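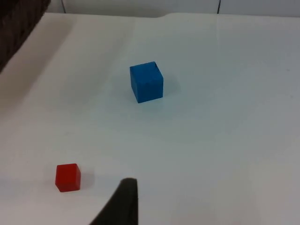
How many blocks does a child need to start building? Fewer than you'd think, and I'd begin with a handful in two sizes.

OK, so that's my opener, and then I usually wait a bit while people find a seat. Don't rush this part (note to self, I always rush it).

Morning everyone! I run the toy sessions at Privar, and I've got 40 minutes to talk to you about plain blocks. Plain ones, no letters on them, no magnets, nothing that lights up. If you came for the talk on ride-ons, that's next door and I won't be offended.

Start with the picture. Big blue cube, small red one, white top underneath. I want people to notice how much there is to talk about already. Which one's bigger? Which would you put at the bottom? Ask a room of four-year-olds and you'll get an argument going in seconds, and it's a good argument, with proper reasons in it.

Say something about the corner of the blue one here. It looks a bit chipped, and I'm fond of that. Parents ask me about worn blocks all the time and my answer is run your thumb over it, and if it's rough, sand it or bin it. If it's smooth, carry on playing.

Then the sizes bit. We tried the Grinetti set last May, a huge tub, 70 pieces, and what I saw was a lot of tipping out and not much building. So I went down to 6 at a time and swapped them over each week. Much better! Towers, beds for teddies, a shop that only sold red things. (Tell the shop story if there's time, skip it if the projector's been playing up.)

Colour. Keep it short. Strong colours on a pale surface are easier to pick out, and a plain sheet of paper over a busy tablecloth does the job nicely. I used to put everything out on a patterned rug and then wonder why we kept losing pieces.

Hand round the Szénási samples now, big ones to the left side of the room, small ones to the right, and get people to swap halfway. Give them about 5 minutes. They'll start stacking without being asked, so let them.

Questions after that. Someone always asks where to buy, so mention the Mokuveck list on the back table, and please can I have the samples back before lunch.

Last updated: Tue 4 May
5 comments · 6 shares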